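Chapter 6
Writing Rules a Robot Cell Can Live By

In this chapter you will learn to:
tell a regulation, a standard and a house rule apart
write a rule that someone else can check
set limits for a gripper working close to a surface
decide what counts as a pass before a trial begins
keep a change record that is worth reading a year later

Opening case: the door that passed

Nana Asamoah had been at Sawatzky for two months when she was handed her first acceptance report. The firm fitted out kitchens and libraries, and it wanted a robot arm to open, close and inspect cabinet doors before they left the shop. The supplier, Brolta, had run 1,072 trials in simulation and sent over a tidy summary. Every line said "pass".

Nana asked a simple question. What did "pass" mean?

It took most of an afternoon to get the answer. In the early trials, a pass meant the door ended up open. Later on, someone had tightened it to mean the door ended up open and the fingers had stayed under the force limit the whole way. Both were fair tests. The trouble was that both sets of results had been added together under one heading, and the date of the change was written down only in a programmer's notebook.

The arm was fine, as far as anyone could tell. The report couldn't show it. Brolta reran the lot in July under one written rule, and Sawatzky accepted the cell on the new figures. I love this story, and I start the course with it every year, because so much good practice is already sitting inside it!

6.1 Three kinds of rule

People in the trade say "the rules" as though there were one big book. You will work with at least three kinds, and they carry different weight.

A regulation is law. It comes from a government, it applies whether or not you have read it, and an inspector can shut you down over it. Regulations tend to be broad. They will say that a worker must be protected from moving machinery, and leave much of the how to you.

A standard is an agreed way of doing the how. It is written by people who build, buy and use the equipment, and it is revised as they learn more. A standard may be voluntary until a regulation or a contract points to it, and then you are bound by it. Always check which edition your contract names.

A house rule is one your own workplace writes for itself. Sawatzky's rule that one person holds the key whenever the guard door is open is a house rule. So is Brolta's definition of a pass. House rules get the least attention and do a huge share of the daily work, and they are the ones you will be writing yourself within weeks of starting a job.

6.2 Working close to a surface

Much of what a gripper does happens in the last little stretch before contact. The arm has made its big sweep across the cell, and now it has to slow down, line up and meet the work gently. 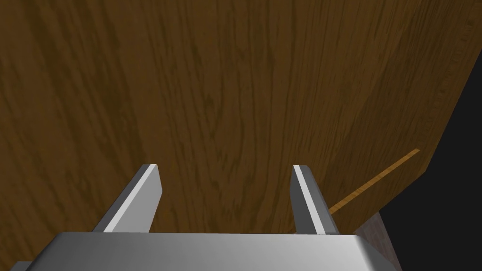
A good approach rule covers this stretch in plain terms. It gives a distance from the surface at which the arm must drop to its slow speed. It gives the finger opening to be used on the way in, and says who may change it. It gives the force at which the arm must stop and back away, and it says what the arm does next: hold still, retreat to a known position, or call for a person.

Try reading this one, taken from the first draft at Sawatzky:

"The gripper should approach the panel slowly and carefully."

Nobody could disagree with it, and nobody could check it either. Now the second draft:

"Within 40 millimetres of the panel, the arm shall move at the slow speed set in the cell sheet. If contact force goes over the limit in the cell sheet, the arm shall stop, open the fingers and return to the wait position."

You could hand that to a stranger with a test plan and get a yes or a no. Notice the word "shall", too. In most standards "shall" marks a requirement and "should" marks a recommendation. Mixing them up is the most common fault in student work, and it's a very easy one to fix.

6.3 Simulated trials as evidence

Simulation is a wonderful tool. You can run 1,000 approaches overnight, bump into things all you like, and have the fingers back in one piece by morning. It is also evidence of a particular kind, and your records need to say so.

At a minimum, a simulated trial record should name the software version, the model of the gripper, the model of the workpiece, the starting position, the limits in force and the pass rule. Keep the failures. A failed approach with a full record will teach you more about your limits than a page of passes.

Then say what the model leaves out. Does it include friction at the hinge? Does it allow for a panel that has warped, or a finger pad worn thin? A short, frank list of gaps lets the next reader plan the physical tests that will fill them.

Words to know

Acceptance test: a test agreed by buyer and supplier, used to decide whether equipment is handed over.
Approach distance: the distance from the work at which slow speed begins.
Cell sheet: the controlled document that holds the current limits for one robot cell.
Pass rule: the written condition a trial must meet, fixed before the trial is run.

Before you read on

Find a rule posted in your own shop, lab or classroom. Copy it out exactly. Underline any word that two people might read differently, then rewrite the rule so that a visitor could check it without asking for help. Bring both versions to class; we will use them in Section 6.4, where we take apart the Cisgate change record and follow a single force limit through every revision.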